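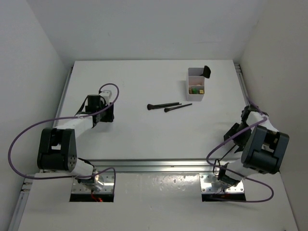 Do I need to leave the fan running all the time?

Most houses do need it running at the low setting day and night, at least through the colder months. Switching it on only when the windows mist up is too late, as the damp is in the walls and bedding by then.

Guides > Home > Damp and ventilation > Puvent loft unit > Section 5: Setting up and first month

5.1 Before you start

The leaflet in the box says the Puvent can be set up "in minutes". Allow a morning. The leaflet also says it will cure condensation, and you should be wary of that too. A fan that pushes loft air into the landing will help with misty windows and black spots behind the wardrobe. It will do nothing for a leaking gutter, a bridged damp course or a shower tray with failed sealant. If the wet patch is on one wall only and gets worse after rain, stop reading and go and look outside.

You will need a screwdriver, a step ladder, a torch, a soft brush and a cheap humidity meter. Buy the meter separately. The reading on the unit's own panel is taken up in the loft, where you don't live.

CAUTION: The unit must be wired by a qualified electrician. Everything in this section assumes that has been done and that the switched outlet has been tested. Keep it switched off until step 6.

5.2 Setting up the unit

1. Check that the loft hatch closes properly. If you can feel a draught round it, fit foam strip first.

2. Look along the duct with a torch, from the fan to the ceiling vent. It should run in an easy curve with no sag. A dip in the middle will collect water in January, whatever the installer told you.

3. Press each duct joint by hand. Tape that lifts at one end will be off within the year, so replace it with a proper clamp.

4. Slide out both filters and check the arrows. They should point towards the fan. Ours arrived with one in backwards, straight from the factory.

5. Put the filters back and close the cover until both clips catch.

6. Switch on at the wall. The panel light goes green, then amber while the fan runs up to speed.

7. Hold a sheet of tissue near the ceiling vent. It should be pushed gently away. If it hardly moves, go back to step 2.

NOTE: The "auto" mode is set as standard. We suggest you turn it off for the first month. It slows the fan when the loft is cool, and a cool loft usually means a cold night, with everybody indoors breathing and drying towels.

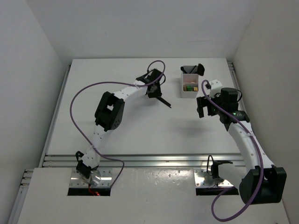
To turn auto mode off, hold the lower button until the light blinks, let go, and press the upper button once. The light should go steady. If it carries on blinking you have changed the summer setting instead, so switch off at the wall, wait a minute and try again. The buttons are stiff and it is easy to get wrong in gloves.

5.3 Choosing a speed

The panel offers five speeds. The sales sheet has a table that matches each one to a size of house, but it takes no account of how many people live there, whether the clothes dry indoors, or how old the windows are. Treat it as a place to start.

1. Set the fan to speed 2 and leave it alone for a week.

2. Write down the humidity in the coldest bedroom each morning, before you open the door or the curtains.

3. If it stays high, go up one speed and give it another week. Changing it every day tells you nothing.

4. If the landing feels chilly, angle the vent flaps towards the wall before you think of turning the fan down.

CAUTION: Do not close the flaps completely. The motor will carry on pushing against them, and it gets noisy before it gets hot.

Some suppliers sell a heater for the vent. Valentin Trummer ran one for a winter and found the bill harder to live with than the chill — he took it out in May and has not put it back. A heavier curtain at the foot of the stairs did more for him. 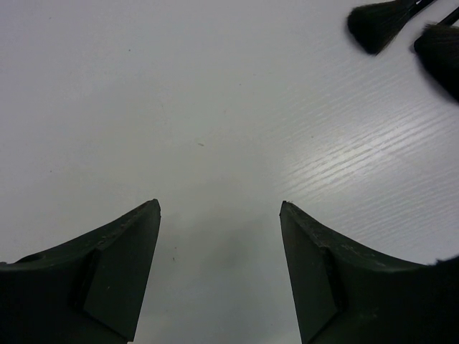 Trickle vents on the windows should be left open while you are testing speeds. The incoming air has to push the damp air out somewhere, and a sealed house gives it nowhere to go. Bathroom and kitchen fans are still needed as well. The brochure is vague on this point, perhaps on purpose.

5.4 Filters and the hour counter

The panel shows a red light when the counter decides the filters are due. It only counts hours. It has no idea whether the filters are dirty. One owner's light came on at 2,771 hours with filters that were hardly grey, while another house, next to a lane of farm traffic, had a blocked pair at 1,961.

1. Switch off at the wall and wait for the fan to stop.

2. Slide out the filters and hold them up to a window. If daylight comes through evenly, brush them and put them back.

3. If they are dark in the middle, replace them as a pair.

4. Wipe the inside of the cover with a dry cloth.

5. Reset the counter by holding both buttons until the red light goes out.

NOTE: Kassab filters fit and cost less. Turkholm ones are sold as fitting, but ours left a gap down one side. We would not bother with the scented kind from anybody.

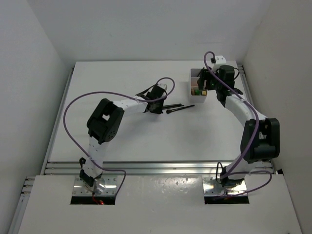 Rhiannon Gough: I'd go further and say ignore the red light altogether. Mine came back on two days after a reset, with new filters in. I look at them when the clocks change and that has done us perfectly well.

We wouldn't argue, provided you do look. If the light comes back straight after a reset, switch off for an hour and hold the buttons a little longer next time. A panel that still won't clear should go back under the guarantee. Quote the serial number from inside the cover, as the one on the box may not match.

Related guides
Section 4: What to ask the electrician
Section 6: Noises, drips and cold landings
Zukham bathroom fan: cleaning the shutter
Reading a humidity meter

Contact us | Last checked 19th June | Back to top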